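**The bag by the door**

Seven in the morning at Nghĩa Đoàn's place and lunch is half packed. Rice in one tub, pickles in another, fork still missing. She has done this every workday since May, when the sandwich shop under her office closed and the next nearest wanted 19 dollars for a wrap.

"I'm not a lunch person," she says, hunting through a drawer. "I'm a cheap person."

Fork found. Wrong drawer, as usual.

The soft pouch is having a good year. Hard boxes crack, the lids wander off, and they take up the same space empty as full. Cloth just folds. Pushes into a tote, goes in the wash with the dish towels. Nghĩa owns three and keeps them on a hook — well, two on the hook and one wherever she put it down last.
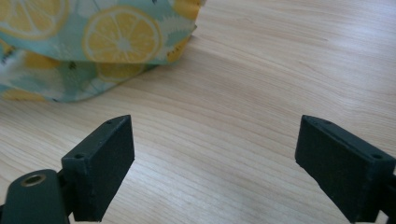 *Lemon slices on mint green, on a pale wood tabletop.*

Prints are where people get fussy. Bendik Moen runs Cusetton, a narrow little shop that sells kitchen cloth and not much else, and he says fruit outsells stripes every spring. Lemons most of all. He tried a plain gray one last year and still has a box of them in the back.

His advice for buyers is short. Turn it inside out and look at the seams. Pull the zipper, if theres one, all the way around the corner. Skip anything that smells like a pool toy.

Washing: cold, inside out, hang it by a corner. Nghĩa ignores all of this and uses the dryer. Hers have shrunk a bit, she thinks, but the rice tub still fits if it goes in sideways.

By 7:19 she's gone, back agian a minute later for the pickles.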